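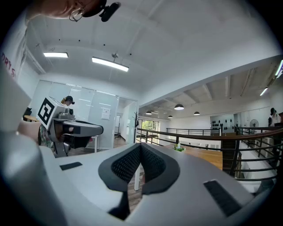 Page 2 of 2

Forums > Home and Garden > Windowsills and Small Spaces > Real or artificial for a dark flat?

We use cookies to keep you logged in and to remember which threads you've read. Accept all | Manage settings

mossy_jen wrote:
Thank you all so much for the replies on the first page, I've read every one of them with a cup of tea and I feel much less silly for asking. To catch up anyone who has just arrived: I moved in September, my only decent window faces north with a wall opposite, and I've now lost a basil, two ferns and a peace lily that had been my aunt's. My sister says I should give in and buy artificial. I can't decide if that would cheer me up or make me sad every time I dusted it!

Lesow wrote:
Jen, I'm so sorry about the peace lily, those ones that come from family hurt the most. But please don't give up on the real thing. I have a cast iron plant in a hallway with no window at all, only what comes through the glass in the front door, and it has put up with me for years. I water it when I remember, and I wipe the leaves at Christmas. It's slow, I'll grant you, and you won't get flowers worth mentioning, but there is something lovely about a new leaf when you weren't expecting one.

Phúc Lục wrote:
I'm going to be the one who disagrees, kindly I hope. I kept real plants for a long time and felt guilty about most of them. Then I went over to artificial for the darker side of the flat, and I've been very content. The trick is to go small and leafy, with only a flower or two. The big silk orchids always look like a dentist's waiting room. Something along these lines, bright green with a bit of pale blue and white in it and a plain light pot, sits very happily on a shelf and doesn't shout at you.

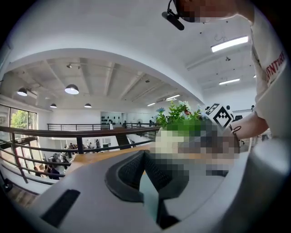 Re: Real or artificial for a dark flat?

Lesow wrote:
That is a cheerful little thing, I'll give you that, and I do like the blue. I still think you'd stop seeing it after a month, though. A real plant asks something of you and that's half the pleasure, at least it is for me. And the dust, Phúc! My mother had a whole basket of them and they went grey.

Phúc Lục wrote:
Your mother never gave hers a bath, I suspect! Mine go in the sink with lukewarm water and a drop of washing-up liquid, then upside down on a tea towel overnight. Try it on one you don't much care for first, as the colour can run on the cheaper fabric ones. And I don't stop seeing them, I move them about. The kitchen one goes in the bathroom when I'm bored of it.

tall_ian wrote:
Can I put in a word for a grow bulb? I have an ordinary desk lamp with one in it, on a timer, and under it I've got mint, a spider plant and a very leggy geranium that I haven't the heart to throw out. It wasn't dear, and the light is nice on gloomy mornings too. I wouldn't have artificial in the house myself, but I know that's only me being stubborn.

mossy_jen wrote:
Oh, you are a kind lot. I think I'm going to do a bit of both, and I hope that doesn't disappoint anybody. A cast iron plant for the hall (Lesow, would you say a small one or should I save up for a big one?) and something artificial on top of the bookcase, where I can't reach to water anyway. Ian, I'm going to look at lamps at the weekend.

Lesow wrote:
Small, and let it grow up with you. Don't repot it for a good long while either, they sulk. I'm still not converted on the bookcase, but it's your bookcase, and I'd love to see how the hall one gets on by spring.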